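Goster Two-Arm Bench Kit: four months of folding, one real fault
Reviewed May 30, 2025

I love this kit, so let me get the bad part over with. In week three the left arm stopped letting go. It would finish a fold, get the open command, and just keep squeezing! The software showed the gripper as open the whole time, with no warning and no beep. The right arm, meanwhile, was already pulling the other way, and one of my favorite shirts now has a stretched hem.

I hit the stop button (please mount yours where you can reach it without leaning over the arms) and went through the logs. The wrist cable was the culprit. My slack loop was too short, so every wide reach tugged on the connector until the position signal dropped out, and the controller held on to the last good reading.
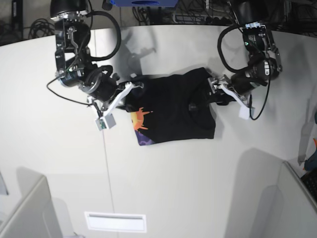 Goster support sent a new cable and a firmware update that halts both arms when the signal goes stale. That should have been in there from day one, and it's why I'm taking off a star. Since then I've run 1,000 folds with a longer loop and haven't had a single stuck grip.

Everything else is a joy. Setup took me one evening, the motors are quieter than my old Nomgate arm, and teaching it a new fold is so much fun that I keep raiding the closet for harder stuff (hoodies are still a mess).

Four stars. If you own one already, install the update before your next run and check the connectors at both wrists.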